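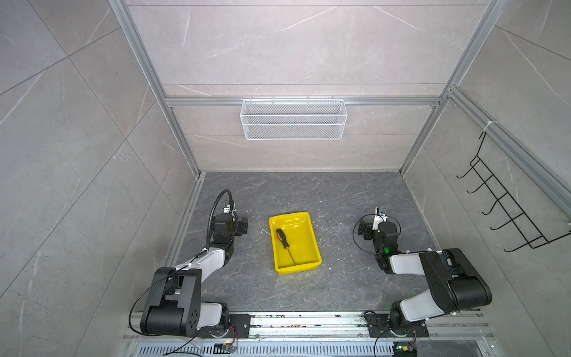

Does Hanging Storage Keep a Small Work Booth Tidy?
Project report by Duyên Lý and Corentin Perrin
Course: Practical Studies in Workspace Design, Edau
Supervisor: Karlijn Dekker

1. Why we picked this

Every guide to small workspaces we read for this course gives the same advice: get things off the floor and onto the walls. Very few of them say how they know it works. The Clerton guide, which our class used in the first half of the term, spends a whole chapter on rails and baskets and never once checks whether anyone put anything in them. We wanted to try the advice in one small place and see if it deserved a chapter.

We used the tiled booth at the end of the Cester room. It already had aluminum posts in the back corners and a bar across the back wall, so we could hang things without drilling into the tile. That suited Karlijn, who was not going to let us drill into the tile.

2. What we put in

The wire-mesh basket went on the back bar. It is long, with two tiers, and has small hooks along the top rim that clip over the bar. Putting it up was easy, and so was taking it down again, which we did more often than we expected while arguing about where it should go. It ended up in the center because neither of us would give in on left or right.

The black rack on the right wall was Corentin's choice. It is shaped like a ladder and has five curved hooks. The top is held to the rail with a white cable tie. I thought this was a poor way to fix anything that was supposed to carry tools, and I still think so. Corentin's answer is that a cable tie can be cut off and replaced in a minute and that nothing we own is very heavy. We did no load test, so neither of us can claim to be right.

The yellow tray was meant to be temporary. We wanted one loose container for whatever was being used that day, and the plan was to empty it into the basket or onto the hooks when work stopped.

3. How we checked

For 6 weeks one of us looked in at the end of the working day and wrote down where each tool had been left: basket, hooks, tray, or floor. We made 70 checks. We missed some days, mostly near exams, and we have not tried to fill those in afterward. Apolline Lebrun read through our log sheets at the halfway point and found two entries where "tray" and "floor" had been mixed up. We corrected both.

People using the booth knew there was a project on tidiness. We should have thought harder about that before we started. If anything it ought to have made the results look better than normal, and they do not look good.

4. Results

The tray won easily. On most checks the tools were in the tray and the hanging storage had nothing on it. The basket was in use on 18 of the 70 checks, and almost all of those were in the first stretch, when it was new. The hooks did worse. After the third week we wrote "rack empty" so often that Corentin started using a dash.

The screwdriver with the orange-and-black handle tells most of the story. It has a long shaft and does not sit neatly on a curved hook. It would fit in the basket, but it looks a bit silly there, one tool in all that mesh. In the tray you can drop it at any angle and it stays. Given the choice, people dropped it in the tray, and so did we.

We asked Zohreh Mazandarani, who uses the booth more than either of us, what would make her use the hooks. She said, "Something to hang on them." We had bought a rack for handled tools with holes in the ends, and the tools used here mostly have no holes. This should have been caught in week one.

5. The floor

We had not planned a section on the floor, but the guides all promise that wall storage leads to a cleaner one, so it seemed fair to look. The idea is that once the big things are up, the small things are easy to sweep.

In this booth, small things are easy to see only if they are white. Scraps and flecks show up clearly on the dark gray. Brown bits are another matter. The surface has rust-brown and tan streaks in among the white veins, and from standing height I could not always say whether I was looking at the pattern or at dirt. I tried to wipe up one streak for longer than I want to admit here.

Our log has no column for scraps, so we cannot give a trend. My impression is that the floor got swept when somebody felt like sweeping, and that hanging a basket over it changed nothing. Corentin thinks it was slightly better in the early weeks. We agreed to print both opinions.
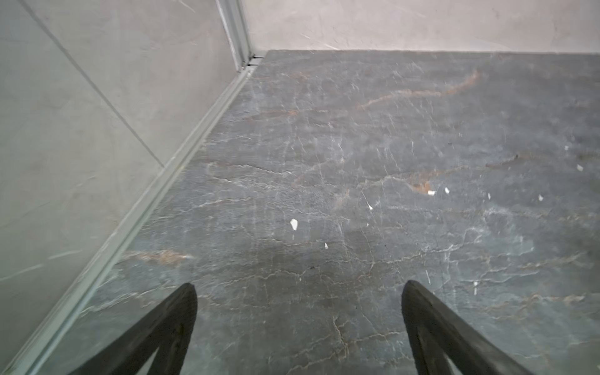 6. What we would change

Leave the tray in and take the rack out. If a second container is wanted, get another shallow one and put it at the back, so that tools in use and tools that are finished with have separate places.

Keep the basket for now, but lower it if the bar can be moved. We never tested the height, and it is possible that a lower basket would have done better. It is also possible that people would ignore it at any height.

The Fallahi handout from our reading list suggests labels. We did not try labels. A label on an empty hook would still be on an empty hook.

7. Limits

We had one booth, a small group of users who knew us, and a log kept by the same 2 people who chose the equipment. We would not use these results to tell anyone with a bigger room what to buy. We would ask the people who write the guides for at least this much checking — a sheet of paper and a look around at the end of the day — before they recommend the next rail.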